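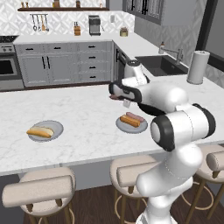 A split bun on a grey plate. Hot rolls may be sold again at Drernudcombe market from November.

Hot food will come back to Drernudcombe market in November

Local news | Food and shops

The town council of Drernudcombe has decided to allow hot food on the covered market again. From November, four stalls on the north side of the hall may cook and sell warm meals. Until now only cold food, bread, cakes and drinks were permitted inside the building.

The decision was taken at the evening meeting, which started at 7 pm and lasted longer than planned. It follows a survey which the council sent to homes in the town and in the villages near to it. In total 958 households sent an answer. A clear majority wished to have the hot stalls back, especially for the lunch hour, but many people also wrote that they did not want smoke and the smell of frying between the fruit and the flowers.

Hot food disappeared from the hall when the old ventilation was taken out of use. The fans were worn and the spare parts were no longer made. The council said at that time that the ban would be for one winter. It became much longer than this, and several of the sellers moved to the car park behind the library, where they have no roof and where the customers must eat standing in the wind.

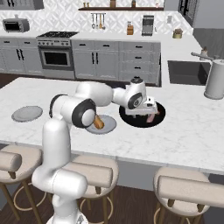 4 min read

What will be permitted

The new rules are stricter than the former ones. Sellers may boil, steam, bake and grill, but deep frying stays forbidden in the hall. Charcoal and open gas flames are forbidden also. All cooking must be done with electricity, and each stall will get its own connection and its own meter.

The council has ordered a new ventilation system from the firm Arkgate. The work is going to be done in the evenings so that the market can remain open during the day. The flower stalls next to the north doors will be moved to the middle row while the ducts are hung, and they may choose afterwards if they want to return to their old places or not.

A hot stall will cost £700 for the season, electricity not included. This is more than a cold stall, and some of the sellers from the car park complained about the price at the meeting. The council answered that the amount covers the cleaning of the filters and the extra rubbish collection. It can be paid in two parts, the first before opening and the second after the new year.

Waste was the other large point in the discussion. Sellers must offer a real plate to those who eat at the tables, and they may use paper only for food which is taken away. Plastic forks and foam boxes are not allowed. A washing-up room will be made in the former storage space beside the stairs. The stalls will share it, and the council will publish a timetable for its use.

Who is coming

The names of two stalls are already known. Skelley, the bakery from Mill Lane, will sell filled rolls, sausage in a bun and a soup which changes every day. The bakery has had a cold stall in the hall for a long time and will keep this one too. It says that the rolls for the hot stall will be baked in the shop early in the morning and only warmed in the hall, as there is not enough space for a proper oven.

Varghese, which now has a place in the car park, will move inside with its rice dishes, lentils and flatbreads. In a written message the business says it is glad to have a roof again, and that it has changed some recipes because it cannot fry in the hall. Its onion pancakes will be made on a flat grill from now on. The message adds that customers have tasted both kinds and that the opinions were divided.

The other places are still free. Interested sellers can collect a form at the market office, which is at the bottom of the hall next to the weighing scales. A food hygiene certificate must be attached to the form, together with a list of the dishes and of the equipment that will be used. If there are more requests than places, the council will give priority to dishes that are not sold yet by another stall.

Different opinions among the cold stalls

Not all of the sellers in the hall are happy. The cheese stall has asked for a partition between its counter and the hot row, because it fears that the warm air will be bad for the products. The council has promised to measure the temperature during the first weeks and to look for another place for the cheese if this is necessary. The fish stall is at the opposite end and made no objection.

Several fruit and vegetable sellers spoke in favour of the plan. They told the meeting that fewer people pass through the hall around midday than before the ban, and that those who came for a warm lunch used to buy apples or potatoes on their way out. A seller of kitchen textiles said the same of her tea towels.

Tables and opening hours

There will be new seats as well. Long tables with benches are planned under the clock, where the second-hand books are standing today. The books will go upstairs to the gallery. For people who cannot climb the stairs, the bookseller will keep a smaller selection on the ground floor, and other titles can be asked for at the stall.

The hot stalls may serve from 11 am until 3 pm. The sellers had asked for a later closing time, but the people who live above the shops on the north side were against it. The hours will be discussed once more in spring, when the council also wants to decide if the number of hot stalls can be raised.

The places in the car park will stay available for sellers who prefer to work outside or who want to fry. Their price does not change. The council is studying whether a simple shelter can be put over the part nearest to the library wall, but no money has been reserved for it at this moment.

The complete rules can be read at the market office and at the library desk. Questions about the forms can be asked at the office on market mornings until noon.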